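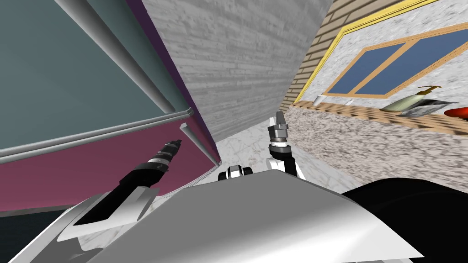
Flenmont visit, 2 September 2025 – notes for the equipment budget

Back from Flenmont, writing this up before I lose the notes. Short version: we should not be signing for any arms this year. We should be paying for simulation time and a proper quote. Long version follows, in the order I walked it.

Got there early, parking is round the back, sign is easy to miss. Badge, safety glasses, then a slide deck that ran long. Skip the deck if you go. The useful part is the planning room, where they run the simulated kitchens before anybody orders hardware.

Planning room. Two-armed robot, rendered kitchen, fridge-type cabinet on one side and a counter with a few loose things on it. They change the layout, move the robot, run it again. What I wanted to know was what this replaces in the budget, and the answer was mostly the first round of mistakes. Reach, door clearance, how close the base can park to a counter before the arms have nowhere to go. All stuff we paid to learn the hard way on the dishroom project. Remember the cart that didn't fit.

Asked if the finishes in the sim matter, brick and stone and so on. They said for the planning side, no, for training the vision side, yes, so they swap them a lot. Worth knowing becuase it's a line item. Basic layout package and the varied-surfaces package are priced separately.

Money. Planning seat through Aneo is $1691 a month, five month minimum. Includes one robot model and support by email. Second robot model is extra, no number yet, they promised it in writing. I'd want two seats at most. One is probably OK if we share and stop booking over each other.

Porkow had a table in the same building, they do the leasing. Two arms and a base on a 32 month term. Looks fine until you read the service part. Grippers are consumables under their contract, so fingers and pads are on us. Cables too. Shipping for repairs is on us after the first year. I asked for a version with the grippers covered and got a shrug and a business card. Ask again by email so there's a record.

Buying outright – nobody on the floor recommended it for a site our size, but then most of them sell leases. Still want that comparison done properly. Spare gripper, spare battery, floor work, the electrician, training days. None of that is on the front page of either quote.

Floor test area after lunch. Sandwiches fine, coffee bad. They had a taped-out bay and we were allowed to stand behind the line. Mostly watched people reset things. Asked how much of a normal day is reset and got a straight answer, more than you'd budget for. So put labor in. Our draft has zero hours for that and it's wrong.

Jafri does the install and the site survey. Survey is a flat fee, credited back if you order inside 13 weeks. They want ceiling height, floor type, door widths, outlet positions, and a drawing of every counter. Our drawings are from before the remodel. Somebody needs to go measure, that's probably me. Also they won't quote on the old building at all untill the floor is level, fair enough.

Lead time. Order now and the base shows up in December if lucky. Arms ship seperately. I would not plan a start date around that.

What I'd put in the request:

One planning seat, minimum term
Varied-surfaces package, only if the vision people say they need it, ask first
Jafri survey, new building only
Hours for measuring and redrawing the counters
Small reserve for travel, one more visit

What I'd leave out for now: the lease, any spares, the second robot model.

Still open – who owns the kitchen models we build if we drop the seat? Asked twice, two different answers. Needs to be settled before anything gets signed. Also whether the seat runs on our current machines or we need a new workstation, they said "should be fine" and I don't trust should be fine.

Brochures and the Porkow contract are in the blue folder on my desk. Parking receipt is in there too, please don't toss it, I haven't claimed it yet.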